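Kukix-Sink: simulated episodes for faucet contact

Data card, version of Sep 14, 2026
Maintainer: Madalena Peixoto

Summary

Kukix-Sink holds 2331 simulated episodes of a two-gripper robot working at a kitchen sink. We made it to test whether a policy trained with a contact loss learns to turn a faucet with fewer hard collisions than one trained on position targets alone. 1819 episodes are for training. The rest are held out.

What is in an episode

Each episode has rendered color frames, joint positions, gripper commands, and the contact forces reported by the simulator. Control runs at 15 Hz. The kitchen layout is called Satitz in the config files and the sink model is called Queiroz. Counter texture and lighting change between episodes – the sink geometry does not. 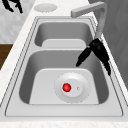
Frame from the Satitz kitchen. Gripper at the faucet column, farther basin empty.

The frames are small, so gripper edges look jagged. We kept them at this size to match the policy input. Upscaling before training made no difference in our runs.

Method

The baseline predicts the next gripper position. The contact variant adds a second head that predicts force at the fingers, and the two losses are summed with a fixed weight. Both use the same encoder and see the same episodes.

Result

On the held-out set the contact variant had 25 percent fewer hard collisions with the faucet and the sink rim. Task success was the same for both. We did not see a gain when the arm started far from the faucet.

Known problems

There is no water in the simulator, so success means handle angle only.
The faucet sometimes hides one gripper from view. These episodes are not flagged.
Force values from before the December rebuild use a different scale. Run the Drestden conversion script on them first.
Nothing here has been tested on a real arm.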